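Members' notes: choosing a face cleanser for hard water

Since we started the skincare column in October, the question which comes most often is about cleansers that leave the skin tight. Many of you live in places where the water is hard, and you wrote to me that a product which your sister loves in another city does nothing good for you at home.

I tried three cleansers for this item, each one for some weeks, in the morning and before bed. The first was the Mamia milk cleanser.
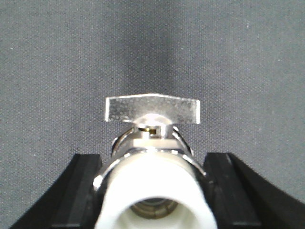
It has almost no scent and it rinses slowly, so you need a bit of patience. My cheeks stayed soft until lunch. The colour is a little yellow, which I did not mind. Chaimae El Sherbiny, who has much drier skin than me, finished her tube and bought a second one.

The Jevari gel is a different story. It foams a lot, and it took off my mascara in one wash, but after it I needed moisturizer right away. I would keep it for summer, or for people with oily skin.

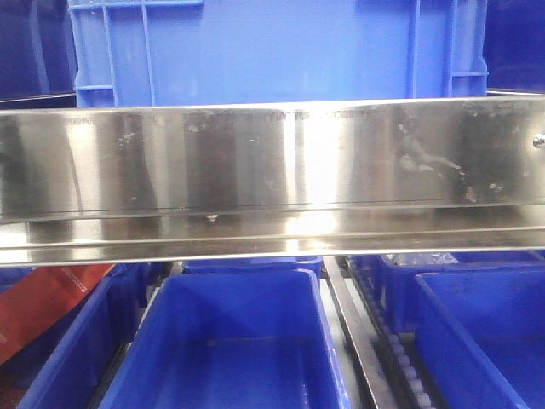
Stainless steel plate with water spots and smudges.

The last one was the Tahiri balm. You warm it in the palms, put it on a dry face and take it off with a damp cloth. I like it very much for the evening, only the jar is not practical for travelling. Kohei Sugiyama asked if it is good after shaving. He tested it for 7 days and had no redness, but please try first on a small area.

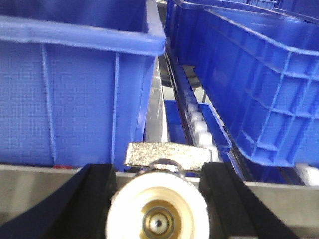 Blue plastic bins, with a white conveyor roller at right.

Our reader survey on sunscreen is now closed. We received 1,751 answers, and Meriem Zerouali is reading the comments. The results will be in the next newsletter, together with my review of the Truvness lip balm in the unscented version.

Rocío Requena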